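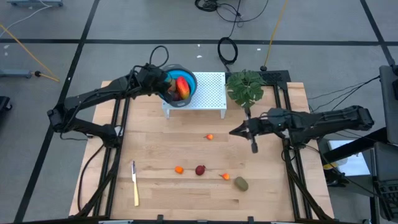 Selten two-arm sorting table: ten weeks in

Posted 2023-09-11

We took delivery of the Selten in July, and I've put off writing this until the novelty wore off. It hasn't, quite!

Some background. Štefanec packs mixed produce orders for restaurants and small grocers, 35 of us across two shifts, and the job everyone used to dread was the odds-and-ends bench. It's where the single fruits and leftover roots get sorted into buckets after the big lines have run. You stand, you reach, you turn, you reach again. My shoulder knew exactly which weeks I'd drawn it.

Now the arms do most of the reaching. One person minds two tables, fixes what gets missed and checks for bruises, and I love that last part. I finally have time to pick up a mango and look at it properly (and smell it, which no machine of ours does). We used to swap off the bench every half hour, and these days people ask to stay on.

What's good: it's quiet, it handles soft fruit more gently than I do at the end of a shift, and teaching it a new item took me 28 minutes the first time, with the Jevideck manual open on my knee. On our best day so far the two tables placed 2171 pieces between them. The wooden top is lovely too, easy on the fruit and much nicer to work beside than steel.

What's less good: round things roll, and it will chase a small one across the boards like a cat before giving up. The cables want more tidying than I'd like. And the stop button is on the wrong side for left-handers, so Bořivoj Matoušek on the late shift had ours moved.

As for jobs, we all asked. Nobody was let go, two people moved to ordering, and the bench rate stayed the same, although the work now takes more judgment and I think the pay should follow. We're raising that with the Lustumetti office this fall.

Would I go back to the old bench? Not for a minute. 9 out of 10, and I'd give it the last point for a longer power cord.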